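Section 5. Table setup before a run (kitchen bench, two arms)

Skinositz club bench. Read all of it first, then touch stuff. Takes 10 min if nothing is missing.

1. Both arms parked, e-stop within reach. Check the e-stop. Press it, release it.

2. Wipe table. No crumbs, no tape bits.

3. Big things go at the edges: basket, mug tree, drawer cabinet, toaster oven. Oven stays unplugged, always.

4. Corn in the basket, 2 ears. Mugs on the pegs by the handle.

5. Gray plate flat on the table where the left gripper can get to it. Middle stays clear.

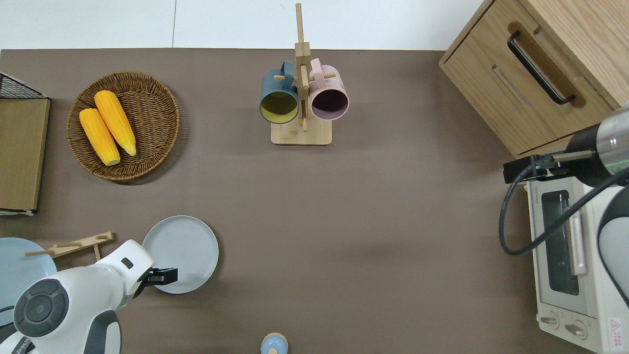
6. Cables. Pull the slack by hand through the full reach of each arm. If it snags on the oven door handle, re-clip it befor you power up.

CAUTION: hands off the table once the arms are live. One person on the e-stop, does nothing else.

7. Load the Brirnby task file, speed at 10 percent. Run the plate move 5 times. Only then go up.

8. Gripper misses 2 times in a row = stop. Recalibrate (section 6), dont just nudge the plate over.

Note: competition rules say same layout for every attempt, so mark positions with pencil, not tape. Tape confuses the Usesard tracker.

Broken mug or anything weird, write it in the log and tell Vinzenz Zwahlen before the next team starts.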